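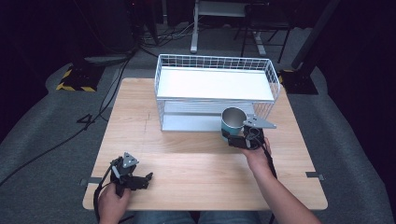 Jakab

Second session on the shelf task for the Westow club. The job is the same as last time: take the cup and put it on a level of the wire rack, once per recording, with the hand-held grippers. We are recording people doing it so that the policy has something to learn from before it goes anywhere near the arm.

The total now stands at 257 recordings, of which 78 are from this session. I threw out 3 before counting. Two had a dropped tracking signal at the start and one had no gripper width logged at all – a loose connector, since taped.

Some notes for whoever takes the next block.

The cup is a poor choice in one respect. The inside is shiny metal and the depth estimate goes to pieces whenever the rim faces the light. The teal outside is fine. I have left it in, as the Sustby round won't let us pick our own objects and we may as well find out now.

Grip it from the side, upright, with the jaws below the rim. Gripping over the rim is quicker but the cup tilts on release.

The lower shelf is the hard one. Coming in from the front there is little room between the jaws and the top panel, and the mounting plate on the gripper needs clearance as well. I go in low and keep the wrist flat. Expect to be slow for the first ten or so.

Keep the left gripper still on the table when it has no part in the task. Last month we let it wander, and the first trained policy copied the wandering faithfully.

Cables: run both down over the front of the table, with enough slack to reach the back of the rack. If one pulls tight, stop and discard the recording. A tug shows up in the wrist path as a small jerk and I can't filter it out cleanly.

File names follow the Ristitz pattern from the spring, task then operator then number. Please do not add dates. The loader reads them as a second number and fails without saying so.

Training runs overnight. I will post the loss curves when they are done, along with the split between top and lower shelf, which at present leans too far towards the top.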